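A counter, finally

We moved into the house on Gravier with 12 boxes marked KITCHEN and a very firm belief that we would sort them out in a weekend. That was last April. I will let you guess how many of those boxes I was still stepping around by the time the leaves came down!

The cabinets came with the place, dark stained wood with raised panels, and I went back and forth for months over painting them. My neighbor Orsolya Fekete (she has lived two doors up for 13 years and has opinions about every kitchen on the street) told me to leave them alone and get on with cooking. So I did. I put the $70 I had set aside for primer into drawer liners and a decent bottle of granite cleaner, and I haven't missed the white cabinets I thought I wanted.

What I did change was the counter. It's an L, which sounds generous until you notice that everything drifts into the corner and lives there forever, the mail and the vitamins and a flashlight and one glove. One morning I took every last thing off, wiped it down, and only let items back if I had used them that week. The coffee things went by the window, because I like to stand there and look out while I wait. The paper towels stayed out too. I tried them under the sink for a while and went looking for them with dripping hands so many times that I gave up.

The speckled granite is wonderful and terrible. It hides crumbs so well from across the room that I think I've cleaned, and then the daylight comes in low and there they all are (the pale ones, anyway, toast mostly). I wipe it at night now, after the dishes, with the radio on.

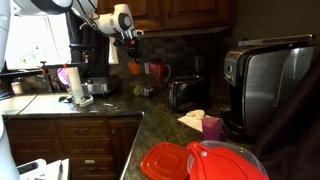

Do you need to seal a granite countertop every year?

It depends on the stone. Put a few drops of water on it and wait ten minutes, and if the spot goes dark, it's time to seal. Mine didn't darken, so I've left it alone and put the sealer back in the garage next to the last two KITCHEN boxes.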